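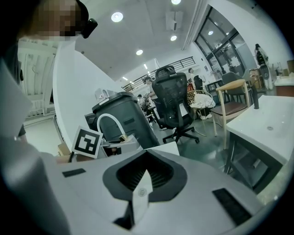 Page last changed in February

Two winters in the old hotel

The Graten Hotel opened in 1926 with 14 rooms and a dining room that faced the lake. It closed when the road moved, stood empty for years, and now has guests again. The woman who bought it asked us to leave her name out of this piece. "People here know who I am," she said, "and the people who don't should just call the front desk."

She grew up in Noonan, half an hour down the valley, and remembers the building with boards over the windows. Her mother had washed dishes there as a girl. When it came up for sale she went to see it on a whim and stayed until dark.

"I wasn't looking for a hotel. I was looking for a duplex to rent out. But the stairs were still good, and the price was less than the duplex."

The stairs were one of the few things that were still good. The roof leaked in the back, over the kitchen, and the first contractor she called told her to tear that half down. She called another one. The work on the roof took most of the first summer, and she spent the winter after it living in room 2 with a space heater and a hot plate.

"I got to know every noise in the place. The pipes on the north side knock when the sun hits the wall. They still do. I tell guests about it when they check in so they don't come down at seven in the morning asking who's hammering."

She kept the room layout as she found it, with one exception. The smallest room, at the end of the upstairs hall, became a linen closet. "You couldn't get a bed in there and close the door. I don't know who they were putting in it."

Finding hardware took longer than she had planned. Most of the doors still had their original locks but no keys, and a shop in Flumar cut new ones by taking each lock apart. She drove them over in a bucket, a few at a time, on days she had other errands.

The wallpaper in the dining room was past saving. She kept a piece of it in a drawer and painted the walls a green that comes close. A few older visitors have told her it is the wrong green. "They may be right. One of them said it was more of a gray. Then her sister said it was blue."

Breakfast is served until ten and is the only meal. She tried dinners the first fall and gave them up after six weeks. The kitchen has one good oven, and the nearest supplier that would deliver was Jilaro, which wanted a bigger order than she could use.

"I was throwing out lettuce. I hate throwing out food. Now I send people to the diner, and the diner sends people to me."

Business is steady from May through the leaf season and thin after that. She closes the upstairs in January to save on heat and keeps the ground floor rooms open for skiers and for families visiting someone in the valley. Rates go down then, too.

Asked what she would do differently, she thought about it for a while. "I'd do the windows before the floors. We did the floors first and then had men in boots on them for a month."

The porch is next. The boards on the lake side are soft near the steps, and she wants them replaced before the summer guests arrive. She has the lumber stacked in the shed already. The carpenter comes in April, if the snow is off the road.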